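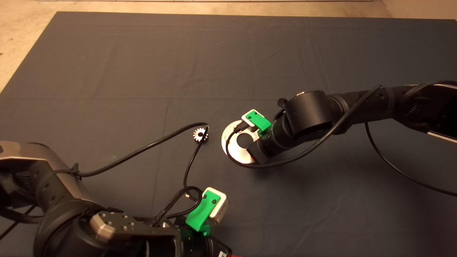 Burkine ground mat in slate, opened out on a concrete floor. Fold lines drop out after a few days' use.

Burkine Ground Mat
Item 3306
From Stillero

Big fabric mat for floors, garages, porches, tent fronts. Folds down flat, lives behind a door or under the car seat. Third version of this mat and the best one so far.

What's new
Tighter weave than the old Magesa mat. Grit sits on top now, shakes off outdoors. Hem is double stitched all the way round, corners too. The old one frayed at the corners, we heard about it plenty.

Colors
Slate, sand, moss. Slate is a dark gray-blue and hides the most dirt. Sand looks great for a week. Moss is back in April, join the list if you want one.

Sizes
Small – fits a hallway or the back of a wagon
Large – fits a two-person tent front or one bay of a garage
Custom lengths on request, allow extra time. No custom widths, the loom is the loom.

Specs
Weight of cloth: 178 grams per square meter
Rub test: 3000 cycles, our own bench
Water: sheds a light splash, will soak thru if you leave a puddle on it
Backing: none. Same cloth both sides, so flip it when one side gets tired
Eyelets: none on the standard mat, add the Ludo corner kit if you need to peg it

Care
Cold wash, gentle cycle, no softener. Hang dry. Don't tumble, it shrinks and the hem puckers. Low iron on the creases if they bother you, or just lay it out overnight. Oil stains – dish soap first, then wash.

Not for
Hot exhausts, camp stoves, fire pits. It's cloth. Also a bit slick on polished tile, put a rug gripper under it.

From the maker
"I wanted one that folds the same way every time. Fold in half, half again, keep going. My first samples were too stiff and sprang open in the trunk." – Gitau Gachanja, cloth and pattern

Shipping
Ships folded in a paper sleeve, no plastic. Orders in before 2 p.m. go out same day. We cut this run at 1000 mats, large in slate is going quickest.

Returns
Unwashed, any reason, send it back in the sleeve. Washed mats only if theres a fault in the stitching.

Goes with
Ludo corner kit
Burkine carry strap
Magesa small mat, old stock, last few in sand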